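koech-deals

README and data card, in one file because I kept forgetting to update the second one

What it is

A table of announced mergers and acquisitions where the target makes chips, chip tools or chip design software. One row per announced deal. 3,443 rows at the last build, in August. Put together for the valuation group at Koech, then opened up after people at Brurnbridge kept asking for copies by email.

If you want live prices or anything intraday, wrong place. This is slow data. It gets rebuilt when one of us has a free afternoon.

What's in the box

deals.csv -- the main table
parties.csv -- buyers, targets and sellers, one line each, with our own short ids
revisions.csv -- every change to price or status after the first announcement
fx.csv -- exchange rates used for the conversions, end of day
notes.txt -- free text, messy, read it anyway

Everything is UTF-8, commas, quotes only where needed. Dates are year-month-day. Empty means unknown. Zero means zero, and there are a few real zeros in the debt column so please don't swap them.

Columns in deals.csv that trip people up

price_headline: the number in the press release, in the currency of the press release. Includes earn-outs if the release includes them, which most do, because it makes the number bigger.

price_firm: headline minus anything conditional. This is the one you want for multiples. Blank for 246 deals where the release doesn't split it out and we couldn't work it out from the filings.

stock_share: fraction of the firm price paid in the buyer's shares, valued at the close on the day before announcement. Not the close on the day of. Some other sources use the day of, and then the buyer drops eight per cent at the open and nothing reconciles.

status: announced, closed, pulled, blocked, lapsed. Pulled means one of the parties walked. Blocked means a regulator said no in writing. Lots of deals get pulled the night before they'd be blocked, and those are coded pulled. We argued about it for a while. Coding what was on paper won.

seller_kept: whether the seller still holds a stake after closing. Yes, no, blank. Under five per cent counts as no.

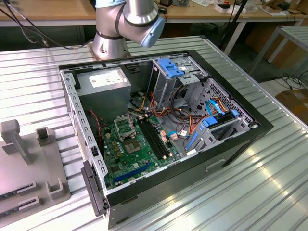

Helmi Saarinen
Data maintainer, koech-deals

How it gets made

Press releases and filings first. Then the trade press for anything private. Two people read each deal over 200 million (US), one person reads the rest. Where the two readers disagree it goes to Leopold Plattner, who did the first version of the table and still has opinions about it. His calls are marked LP in notes.txt.

Conversion to Canadian and US dollars is done from fx.csv at announcement. Never at close. If you need close, the rates are there, do it yourself, it's a one-line join on the date.

Company names are as they were on the announcement date. So a target that's changed its name twice shows up under the old one, and parties.csv has the later names in the aka column. Aka column is split with semicolons. Yes, inside a csv. Sorry.

Worked row

Lasovix buys Aditz. Mostly stock, a bit of cash, and an earn-out tied to licence revenue over three years. So: price_headline has the lot, price_firm drops the earn-out, stock_share is worked out on the firm price only. First price went out in the morning release, a corrected one came at 4:40 p.m. the same day. We keep the corrected one in deals.csv and the first one goes in revisions.csv with reason = typo. Status is closed. seller_kept is yes, the old parent held on to a slice.

That row is a decent test of your import. If your stock_share comes out lower than ours, you've divided by the headline.

Good for

Premiums and multiples over time. Time from announcement to close. How often the share-heavy deals get repriced along the way (more than I'd expected, going by revisions.csv). Teaching, if your students can live with blanks.

Not good for

Anything about small private deals. We miss plenty. A founder sells a team of ten to a bigger firm, no release, no filing, no row.

Market share. There's no revenue by product line in here and guessing it from target size is a bad idea.

Predicting which deals get blocked. Too few of them. Someone fitted a model on it last year and it mostly learned what country the buyer was in.

And don't trade on it. Not advice, not checked to that standard, months behind.

Known problems

- Older deals lean toward North American targets. Releases in English were easier to find and for a long stretch that's all we looked for.
- Debt is treated unevenly. Some releases quote the price with debt, some without, some don't say. The debt_in column is our best read. About one in 10 is blank.
- Joint ventures that turned into buyouts are in there once, at the buyout. The earlier stake purchases aren't linked yet.
- Duplicate ids in parties.csv for a handful of sellers that are funds. Same manager, different fund, somebody (me) merged them and then half unmerged them.
- Break fees are only filled in for deals that were pulled or blocked. Should be for all of them. It's on the list.
- Ticker column is as at announcement and tickers get resued. Join on our id.

Changes since the last build

Added debt_in. Split status "dead" into pulled, blocked and lapsed, finally. Fixed the yen conversions, which had been off by a day because of the time zone. Prices in won had an extra thousand in two rows -- thanks to whoever at Brurnbridge spotted that, the message wasn't signed.

Dropped the analyst_view column. It was a paste of whatever we were thinking at the time and it aged badly.

Loading it

Read ids as text or the leading zeros go. Read the three price columns as decimals, not floats, if you're going to sum them. Spreadsheet programs will helpfully turn some of the short ids into dates, so import, don't double click.

Licence and credit

Free to use and share, including at work. Credit "koech-deals" and the month of the build you used. Please do put the month, the numbers move between builds and I can't help you match a chart if I don't know which one it came from.

Source documents aren't included, we don't own them. notes.txt has the headline and publisher for each so you can go find them.

Corrections

Send the deal id, the column, what it should be, and a source. No source and it'll sit there untill I find one myself. Price fixes go in at the next build with a line in revisions.csv. Arguments about pulled versus blocked go to Leopold.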